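Reopening the Kitchen at Dilby: Notes on the Floor and the Waste

Regular readers of this blog will recall that the apartment at Dilby had been closed for most of the winter. In February I undertook to return the kitchen to a usable condition before any furniture was brought back. The following is a record of the work, set down mainly for my own reference and for those who have written to ask how the tile was approached.

The floor

The kitchen floor is laid in large off-white tile with narrow dark grout. It is a practical surface, but it conceals nothing. Dirt had collected most heavily at the far end, where the tile meets the white panels, and the recess beneath those panels had filled with grime. Specks and small lumps were spread over a good part of the remaining area.

My established practice is to sweep first, then to wipe by hand. A mop is well suited to maintenance – it is poorly suited to a first cleaning, as it tends to carry loose dirt into the grout and leave it there. I therefore work on my knees with paper towels and a cloth, one tile at a time, beginning near the doorway.

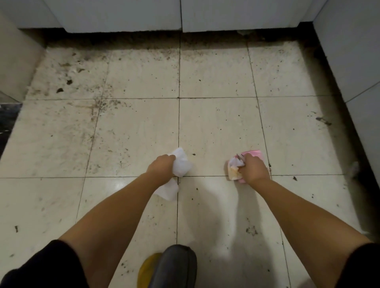
The cleaning solution was Olleo floor concentrate, 20 milliliters to a small bucket of warm water. The label permits a stronger mixture. I have found that a stronger mixture leaves a film, and a film requires a second rinse. The bucket should be changed as soon as the water turns gray, however inconvenient this may be.

Grout lines were treated separately with an old toothbrush. I allowed six minutes for the solution to stand on the worst of them before wiping. Certain brown streaks will require another attempt, and I do not intend to scrape them with metal.

Disposable items

Small waste was gathered by hand before the final wipe. Bottles, aluminum foil, plastic film and similar items accumulate quickly in a room that is used for storage, and I prefer to sort them as they are picked up. Two round black bins are kept side by side along the wall for this purpose. Foil with film still attached must be separated, which is tedious.

The balcony beyond the sliding door was excluded from the present work. Black plastic bags and a quantity of dirt remain there, together with an orange basket and the straw broom. Readers may reasonably object that dirt from the balcony will return to the kitchen. I accept the objection, and the door will be kept closed in the meantime.
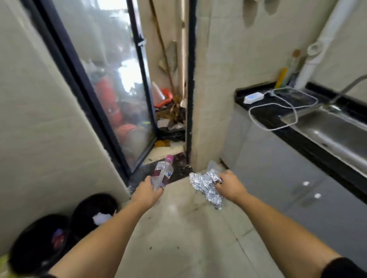

Outstanding matters

The recess below the white panels needs a narrow brush, which I have ordered from Bugti. The balcony will be addressed when the weather is milder, starting with the bags and finishing at the door sill.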